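Household Routines, Unit 6: Clearing the Table
Instructor: Etenesh Zeleke
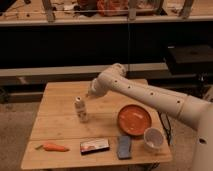 Most of you handed in a plan for clearing a table that began "pick everything up." Fine, but pick it up and take it where? A table collects things from four or five different parts of the house and then waits for someone to remember which parts.

So we sort by destination before touching anything. From this week's table:

Carrot – kitchen, with the food. A carrot has no other career.
Plate and cup – the sink. The cup is crowding the plate, so it travels first. Stacking it on the plate is allowed if your hallway is short and your confidence is justified.
Small bottle – read the label, then decide. Last term Abundio Ventura shelved one by instinct and we spent a Saturday morning looking for it.
Little flat box – treat as snacks until the printing tells you otherwise.

Tall things usually come off early. A bottle left standing while you reach past it for a plate will be on its side soon enough, and then you are teaching yourself Unit 7 (Spills).

Reading: Medrano, chapter on surfaces. Skip the part about doilies.

For next time: clear one table at home and write down the order you used, in 200 words. Noemí Figueroa's 1,381 were very good, and please don't.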